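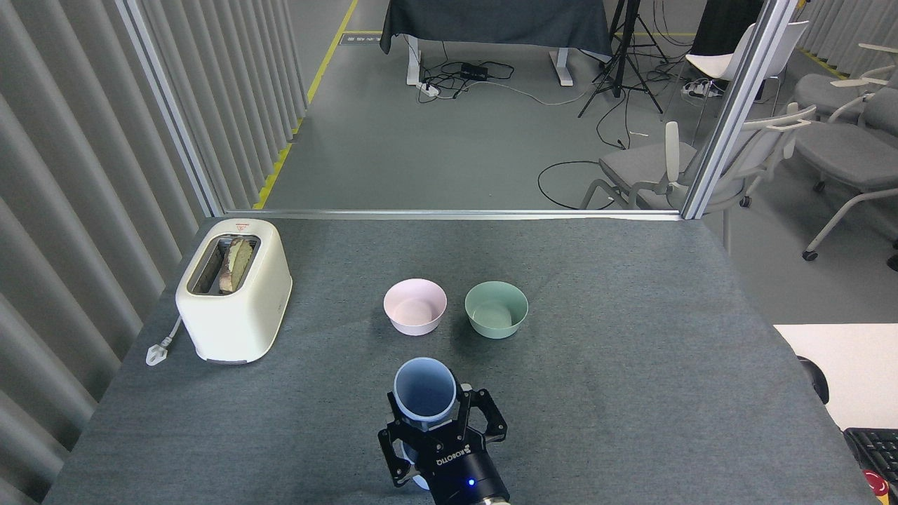
Fanero chapter 13, did I miss something about the brother?

Posted by Miroslava Bondarchuk
Oct 16, 2025

I'm reading Fanero, the web serial, and I got to the end of chapter 13 last night. Up to then I thought I was following it. Ranov lives alone in the house, his brother Seixas left in June, and the letters that keep turning up under the stairs are from Seixas. Then in the last page of 13 Ranov reads one of the letters out loud and his aunt says she wrote it herself, when she was a girl.

Is the brother real? I went back to chapter 2, where the two of them fix the gate together, and it reads like two people to me. The neighbor says good morning to "you both." I don't mind small spoilers but please don't tell me the ending. I mostly want to know if I skipped a chapter. The table of contents on my phone jumps from 8 to 10 and I assumed that was a numbering mistake.

Sarita Lodhi

It isn't a numbering mistake. Chapter 9 exists but it was posted as a side story, so it doesn't show up in the main list on the phone version. Go to the author page, open "Extras," and it's the second one down. It runs 2000 words, so it won't take you long.

Without giving much away, 9 is told by the aunt. It explains where the letters were kept before the family moved in, and why the handwriting looks the same on all of them. After that the scene in 13 makes a lot more sense. It doesn't settle whether Seixas is real. You are supposed to still be wondering at that point, and the gate scene does get brought up again later.

If you read on the desktop site, turn on "show extras in order." Then you won't miss the other one, which goes between 21 and 22.

Costel Softić

i always took it that the brother is dead and the house is doing it. chapter 4 pretty much says so with the coats. could be wrong, i dropped it at 30

Nadja Auer

Sarita is right about chapter 9. I'd add that the first version of chapter 2 was different. The author rewrote it when the serial moved over from Endent, and the neighbor's line used to be "good morning, Ranov." If you find an old copy, or someone quotes the old line in the comments, that's where the confusion comes from. The version up now with "you both" is the one to go by.

I don't agree with Costel about the coats. There are two coats on the hook in chapter 4 and Ranov only puts on one, but it's raining and the other is described as a summer coat. I read it as the author keeping both options open. There's a long thread on this under chapter 14, but stay out of it until you've finished, as people there talk about the ending without any warning.

Miroslava Bondarchuk

Found it under Extras, thank you. I'll read 9 and then do 13 again before I go on.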